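Section 5: Getting Your Stesimik Trays Ready for Use

Thank you for bearing with us through the unpacking pages. Now comes the pleasant part, which is giving your trays a proper wash and a place to live. The steps are the same for every color in the set, so feel free to do them all in one go if you have the counter space.

What you will need: warm water, mild dish soap, a soft cloth, a dry towel, and the sheet of labels from the Plekow accessory envelope.

1. Clear a flat surface and wipe it down. A table at about waist height is kindest to your back, especially if you have the larger set and a whole stack to get through.

2. Take the trays apart one at a time. New trays like to cling together, so hold the lower one still and give the upper one a gentle twist before you lift.

3. Peel off any stickers and wash each tray inside and out. Run the cloth along the raised ribs on the floor of the tray, where crumbs and dust love to settle, and don't forget the underside of the rim.

Caution: Do not use water hotter than 82 degrees Celsius, and please keep the trays out of the oven, even for "just a minute" of drying.

4. Towel the tray and set it down right side up, with nothing in it, on your clean surface. Press lightly on each corner in turn and watch for rocking.

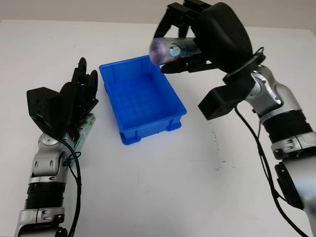
If one corner does lift, try the tray on another part of the table before you decide the tray is at fault. Plenty of good old tables have a dip in them. A tray that rocks wherever you put it can be exchanged through the Trotgate service desk, and you only need to send back that one, not the whole set.

5. Choose an end to face outward and put your label there. Rub it down firmly with your thumb, then leave it alone for 2 hours before you wash or handle that end again.

6. Fill the tray. Heavier things go in first, spread evenly across the floor, with the light odds and ends on top. Keep everything below the rim if you plan to stack.

Note: Stack filled trays no more than 5 high. On an Amadi shelf, leave yourself a hand's width above the top tray so you can lift it out without scraping your knuckles.

Caution: Carry a full tray with both hands, one under each short end. Lifting by one side of the rim can tip the contents.

For regular cleaning, see Section 6.

Revised Sep 9, 2014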